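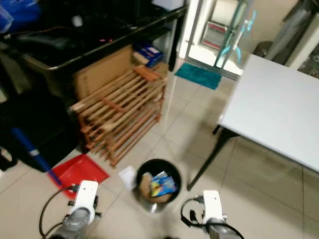

## Doubts over rare plover claim at Dumunero lagoon

A birding tour firm says its guests watched a flock of 461 waders, among them a plover never before recorded on this coast, from the sandbar at Dumunero one Sunday in July. Local birders would like to see a bit more than the firm's word for it.

The tour company, Warnska, put the news out the same evening, along with prices for its next trip. The notice gives no plumage details, no call and no name for whoever first picked the bird out. It does say the view was "excellent", at a range of 800 metres, into the light.

Kojo Opoku, who keeps the bird log at Nanasgate, was on the lagoon that morning and left before the tour arrived. He had terns, a good many sanderlings and 56 grey plovers, some of them in scruffy half-moult.

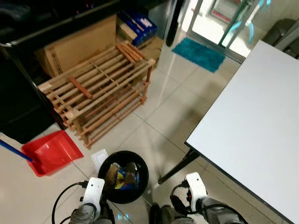 "A grey plover in that state can look like almost anything if you want it to," he said. "I'm not calling anyone a liar. I'd just like a drawing, or three lines of notes made at the time."

Warnska's guide, Sabine Kröger, stands by the record. She said the bird was smaller and browner than the others and kept to the far edge of the flock, and that two of her guests agreed with her. Asked whether either had seen the species before, she said they had not -- but they had studied the book on the bus.
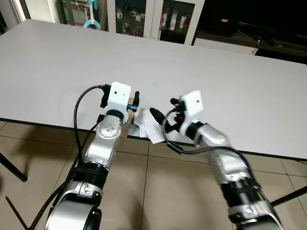 **Akua Fiadzo**

The claim comes at a handy moment. Warnska has been asking the district to let it run boats out to the sandbar, which are banned while the terns are nesting, and its letter on the subject mentions "growing worldwide interest" in the site. Kwaku Laryea, who rents out the only telescope in the village, reckons he has seen roughly 100 visitors all season.

Sena Baidoo went down on the next two tides and searched the flock from the Xaba side, where the mud brings the birds closer. She found grey plovers, one greenshank and a dog. Kröger has promised to send in a written account, and Opoku says the entry in the log will stay in pencil until it reaches him.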